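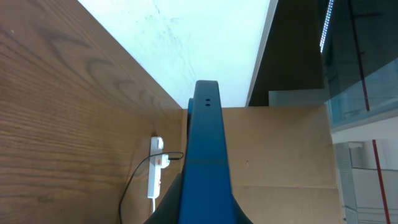
February, 8:15 am

Left arm, gripper dropped out again during the overnight run. Episode 134, same fault as the one Octavio had last week: finger position stops updating, controller keeps sending close commands, then the driver trips on overcurrent. Arm froze where it was. No damage to the part, small scuff on the fixture. Fingers look ok.

Log says comms timeout 700 ms before the trip. So the trip is a symptom. Want to know why the watchdog let it go that long, Renzo set it to 8 missed packets back when we did the Gedby job and it should have stopped way sooner.

Things tried so far
- power cycled gripper only. Came back, homed fine, lost again on the 3rd wrist roll
- swapped the USB adapter for the spare. Same
- moved wrist slowly by hand w/ the driver off and watched the link counter. Drops every time joint 6 goes past the same spot. Cable then!!

Pulled the sleeve back at the wrist. Jacket is rubbed through on the inside of the bend, maybe the length of a fingernail, can see shield. Strain relief had slid down toward the flange, so the cable was flexing right at the connector. Screw on the clamp was finger loose. My fault probably, I had it apart for the finger swap and I dont remember torquing it.

Safety note, for Trinidad too: when the link came back by itself the gripper executed the last queued close. Nobody's hand was in there but mine was near it a minute before. Until this is fixed, E-STOP IN before reaching between the fingers. Pausing from the screen is not enough, I checked, the queue survives a pause.

11:40

New cable from the Kitau drawer, routed outside the bracket this time with a bigger loop. Clamp tight, paint mark on the screw so we can see if it walks. Rolled joint 6 end to end 20 min, zero drops.

Keith changed the driver so it flushes the queue on reconnect. Not merged yet, he wants Rutilio to look at it.

To do
- watchdog value, find out what is really loaded on the controler vs what's in the config file
- check right arm clamp, same age same bracket
- 3000 cycle open/close test tonight, wrist moving, no part
- order 2 more cables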